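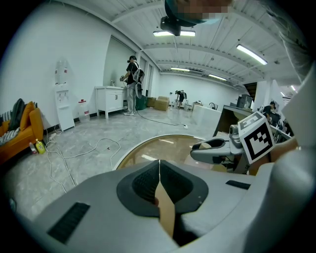 Cubo blanco con marcador, montado sobre el dedo de la pinza.

Cuatro meses asistiendo a la parroquia de Sulwood dan para algunas notas sobre el proceso. Las dejo por escrito porque Ayten Gündoğdu, mi catequista, me pidió un texto breve para el boletín y me salió demasiado largo.

El catecumenado de adultos se divide en etapas. La primera, el precatecumenado, no tiene duración fija. La mía empezó en marzo, cuando me mudé a Brerkville y acompañé a un compañero de trabajo, Barış Taşdemir, a una misa de lunes a las siete de la mañana. Éramos pocos y la homilía duró lo que se tarda en leer una página. Volví a la semana siguiente.

Después viene el rito de admisión, con signación en la frente y entrega de los evangelios. El ejemplar que recibí tiene 373 páginas, letra pequeña y notas al pie. Leo un capítulo por noche y apunto las dudas al margen, a lápiz. Marcos me resultó más accesible que Juan, al que he tenido que volver 2 veces.

La oración me cuesta más. Ayten propone cuarenta minutos diarios repartidos entre la mañana y la noche - yo cumplo con la mitad. Probé con laudes y abandoné: los salmos de imprecación me distraían. Ahora rezo completas, que es más corta y se repite lo suficiente para aprenderla de memoria.

Queda pendiente la elección de padrino. Se lo he pedido a Barış y todavía se lo está pensando. El siguiente encuentro es en la casa parroquial de la calle Akgül, y toca el Credo, artículo por artículo. Llevo preguntas sobre el descenso a los infiernos.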